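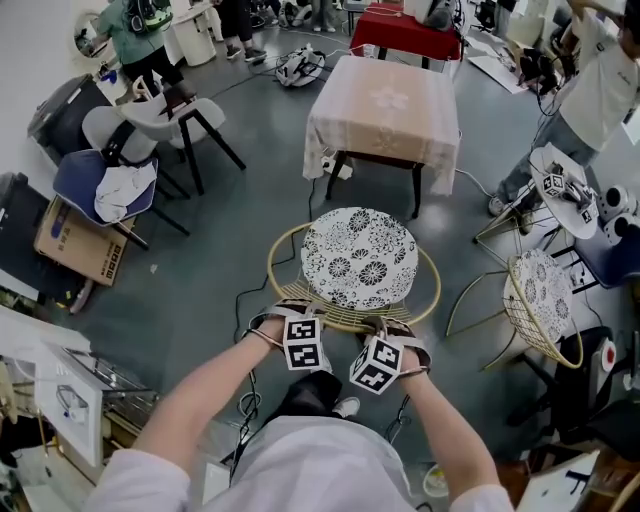 Wire Stools, Side Tables and Table Linens: Common Questions

These are the questions we get most often about the Villedo seating range and the tables and mirrors sold alongside it. For anything else, write to Obaidul Bhattacharjee at the Stirketard showroom desk.

What is the Villedo stool made of?
The base is metal wire bent into a round basket and finished in gold. The cushion sits on top. The most popular cover is white with large black chrysanthemums.

Can I move it by the frame?
Yes. Take hold of the wire near the top with both hands. Don't lift it by the cushion, which is not fixed down.

Are two stools from the same order identical?
The frames are. The floral fabric is cut from a continuous roll, so the blossoms fall in a different spot on each cushion.

Does the small side table match?
It has a thin gold frame and a round white top, and it was drawn to go with the stools. The order code is 2381.

Will the wire mark my floor?
Not on concrete or tile. On soft wood, use the felt strips in the bag. Each stool comes with 7.
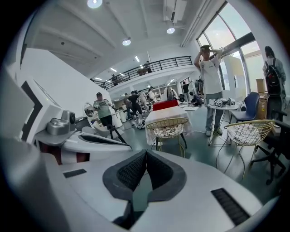
What size tablecloth do I need for a square table?
Measure the top, then add the drop you want on both sides. A long drop hides the legs and anything stored below — handy if cables run under the table. For a table people sit at, keep it short enough to clear their knees.

Do you sell plain and patterned cloths?
Both. Bañez cloths come in white, red and a pale pink with a faint flower in the middle. Wash the red one separately the first 2 times.

Does the round mirror come with a stand?
The Clonik mirror can be ordered with or without one. The stand attaches with a hex key, included.

How do I clean the cushion?
Unzip the cover, turn it inside out, wash cold and dry flat. The filling should only be aired.

Can I return a stool after assembly?
Yes, within 77 days, with the cushion. Returns are taken at the showroom every Tuesday until 5 p.m.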